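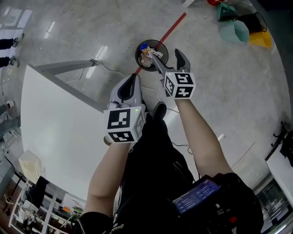
Crumpled paper and a wrapper in a small black wastebasket.

Review: Gralero, the grant-tracking service for local governments

Our town office has used Gralero since February to keep up with regional and national funding calls. I handle the applications together with Fabrice Perrin, and before this we worked from a shared spreadsheet and a folder of saved emails. The subscription costs us 775 euros a year for up to three users. A one-time setup fee of 1000 euros came on top of that, and it was the part the council asked the most questions about.

The main screen lists open calls by deadline. You can filter by topic, by the size of the grant and by the share the municipality has to pay itself. That last filter is the one we use every day. A road repair grant that covers half the cost is no good to us if the other half is not in the budget, and Gralero lets us hide those calls before anyone spends an afternoon reading the rules.

Each application gets its own page with a checklist, the required forms and a log of who changed what. Reporting works the same way once the money is awarded. When the auditors wanted the payment records for the school roof, Fabrice exported the whole file in a few minutes. The export is a plain PDF with numbered attachments, and they accepted it as it was.

There are weak points. Rule changes in the middle of a call are slow to show up. We had one case where the ministry extended a deadline and Gralero still showed the old date two days later. The search does not handle abbreviations well – type the short name of a program and you may get nothing, type the full name and it appears. The budget tables cannot be copied from one application to the next, so they have to be typed in again.

Support is by email and by phone until 4 p.m. Yaqin Meng answered most of our questions and knew the reporting rules better than I expected. She did say that copying budget tables is planned, without giving a date.

We also tried Flultus on a trial account. It is cheaper and the calendar is better, but it stops at the application stage and has nothing for reporting. For a town that applies once a year that may be enough. We have several projects running at once, and we renewed Gralero.

Clotilde Besnard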